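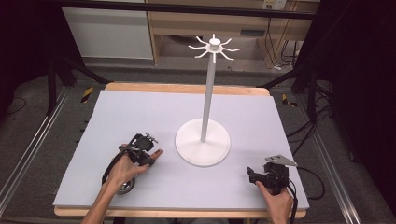 Poste Tindura, plateau avec arbre à tasses, préhenseurs manuels gauche et droit.

Ticket : pertes intermittentes de pose, préhenseur gauche
Produit : Cusent, paire de préhenseurs manuels
Logiciel : Clirno, module d'acquisition
Site : Tindura
Ouvert par : Halfdan Juhl
Assigné à : Leif Brynjólfsdóttir
Priorité : haute
État : résolu, action fournisseur en attente
Date d'ouverture : mardi 20 février 2018

Description initiale (H. Juhl)

La pose du préhenseur gauche se fige puis saute pendant les démonstrations sur l'arbre à tasses. Le flux du préhenseur droit est continu. Fréquence nominale des deux flux : 100 Hz. Sur la série du matin, 23 épisodes rejetés par le contrôle de cohérence de Clirno, tous pour le côté gauche. Message dans le journal :

POSE_G : horodatage non monotone, échantillon ignoré
POSE_G : reprise, écart 55 ms

Le défaut apparaît surtout quand la main gauche monte le long du mât. Aucun défaut relevé préhenseur posé sur le plateau. Acquisition suspendue sur ce poste. Les épisodes rejetés sont conservés dans le répertoire de quarantaine, ne pas purger.

Commentaire 1 (L. Brynjólfsdóttir)

Merci de préciser :
- version du micrologiciel des deux préhenseurs
- ports utilisés sur le concentrateur
- si l'ouverture de la mâchoire gauche est perdue en même temps que la pose

Première hypothèse : occultation de la plaque de suivi gauche par le mât ou par les crochets. Les bras recourbés passent devant la plaque selon l'angle de la main. À vérifier avant toute intervention sur le matériel.

Commentaire 2 (H. Juhl)

Micrologiciel identique des deux côtés. Gauche sur le port 1, droit sur le port 3. L'ouverture de mâchoire est perdue aux mêmes instants que la pose. Je n'avais pas regardé ce canal, il n'entre pas dans le contrôle de cohérence.

Commentaire 3 (L. Brynjólfsdóttir)

La perte simultanée de la mâchoire écarte en principe l'occultation. L'ouverture est mesurée par le codeur interne et transite par le câble ; elle ne dépend pas de la ligne de vue. Reste le câble, le connecteur, le port ou l'alimentation. Essais demandés, dans cet ordre, un seul changement à la fois :

Essai A : retirer l'arbre à tasses, mêmes gestes à vide.
Essai B : remettre l'arbre, permuter les ports 1 et 3.
Essai C : revenir au câblage d'origine, main gauche levée à mi-hauteur du mât, préhenseur droit bas près du bord du plateau, mouvements lents du poignet.
Essai D : même posture que C, câble gauche maintenu à la main à la sortie du boîtier.

Enregistrer 2000 échantillons par essai et joindre le journal brut. Ne pas activer l'interpolation dans Clirno, elle masque les trous courts.

Commentaire 4 (Bjartur Kárason, opérateur)

Essai A : défaut présent. L'arbre n'est donc pas en cause.
Essai B : défaut présent, toujours côté gauche. Il suit le préhenseur et ne reste pas sur le port.
Essai C : posture tenue comme demandé, le câble pend librement derrière le préhenseur et descend à gauche du plateau.

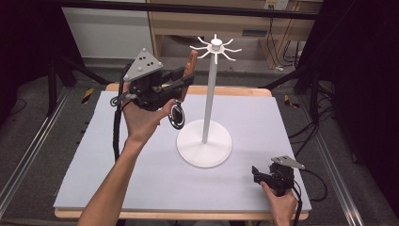

Les coupures apparaissent en C à la flexion du poignet vers l'intérieur, au moment où la boucle du câble se resserre à la sortie du boîtier. En rotation pure autour de l'axe de l'avant-bras, rien au journal.
Essai D : aucune coupure sur toute la durée. J'ai relâché le câble en fin d'essai, hors enregistrement, et la première coupure est revenue à la flexion suivante.

Journaux bruts joints (A à D).

Commentaire 5 (L. Brynjólfsdóttir)

Journaux lus. Les coupures en A, B et C ont la même signature : arrêt des deux canaux, ré-énumération du périphérique, reprise. Faux contact dans le câble gauche, au voisinage du serre-câble. L'horodatage non monotone est une conséquence : après ré-énumération, Clirno reprend le compteur de l'appareil avant resynchronisation avec l'horloge hôte. Je l'ouvre comme anomalie logicielle séparée, G. Toft en copie.

Commentaire 6 (Gunnlaugur Toft)

Anomalie reproduite en débranchant le préhenseur en cours d'acquisition. Correctif prévu : marquer l'épisode comme interrompu dès la ré-énumération et afficher une alerte à l'opérateur. Le contrôle de cohérence sera étendu au canal de mâchoire. Pas de contournement côté utilisateur d'ici là.

Commentaire 7 (Þórarinn Ketilsson, maintenance)

Câble gauche remplacé par la pièce de rechange du stock. Gaine ouverte sur le câble déposé : blindage rompu et conducteur d'alimentation partiellement sectionné au ras du serre-câble. Câble étiqueté et expédié à Bech pour expertise. Câble droit contrôlé par flexion manuelle, sans défaut.

Modification du montage : boucle de détente plus large à la sortie du boîtier gauche, première attache reportée sur l'avant-bras. Essai C refait après remplacement, aucune coupure.

Commentaire 8 (H. Juhl)

Acquisition reprise sur le poste. Les épisodes en quarantaine ne seront pas récupérés, ils seront refaits. À ajouter à la vérification de début de séance : flexion complète des deux poignets, journal ouvert, avant le premier épisode.

Points ouverts
- retour d'expertise Bech sur le câble déposé
- livraison du correctif Clirno (G. Toft)
- commande d'un câble de rechange, stock actuellement à zéro (Þ. Ketilsson)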